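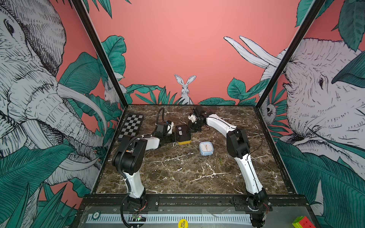 *3 min read*

I've been getting the same handful of emails ever since *The Winter Ledger* started playing, so I'm putting my replies in one place. I'm Henrike, I directed it, and I also cut most of it at my kitchen table, so please be kind about the second reel.

## What is the film about?

My great-aunt, Ilse Sauerland, who ran a one-screen movie theater in a small town called Zalbridge for most of her adult life. She wrote down every single show: the title, the weather, how many people came, whether the heating worked. The ledgers cover 1,697 nights, and the film follows her as she reads them out loud and argues with her younger self.

## How long is it? Some sites say 70 minutes and some say 84.

84 is right. The shorter one was a TV cut and I don't love it. It loses the whole August section, when Ilse goes back to the theater and won't go in, and that's my favorite part of the movie!

## Is any of it staged?

One thing. The opening, where the lights in the lobby come on row by row, was set up by us and shot four times. Everything with Ilse in it happened once, in front of one camera, and if I missed it I missed it. (I missed plenty. There's a story about a goat and a projectionist that I will regret until I die.)

## Did she mind being filmed?

At first, yes. She sent me home twice. Then she decided I was holding the microphone wrong and we got along fine after that. She saw the finished film before anybody else and asked for two changes. I made one of them – the other was to take out her singing, and I just couldn't.

## Who did the music?

Aoife Costello, on an upright piano with a sticky pedal. You can hear the pedal in the ledger scenes if you listen for it. We talked about cleaning it up and then left it alone. There's no soundtrack album yet, but she has the recordings and I keep nagging.

## Where did the old footage come from?

Mostly from Till Nolte, whose father shot home movies on Super 8 all over town. He lent us 252 reels in fruit crates. Lieselotte Hagedorn, my co-editor, watched all of them, including a very long one of a hedge. The clip of the crowd in the snow is from that collection and it's the only moving picture we found of the theater while it was open.

## Can I see it at home?

Not yet. Windard is handling the streaming release and I'll post the date here as soon as I have one. Please don't write to them, they know even less than I do.

## Can we show it at our film club or school?

Yes please! It's $200 for rooms up to 60 seats, and $650 for anything bigger, with a video call with me included if you want one. Schools pay the lower price whatever the size of the room. Send me your date, your address and what you can play (we have a DCP and a plain video file).

## Are there subtitles?

English and French now, plus English captions for deaf and hard of hearing viewers. Spanish is being checked.

## Are you making another one?

I am, slowly. It's called *Iltutska* and it's about two brothers who stopped speaking over a boat. I have one brother on board so far.

Last updated 2024-12-17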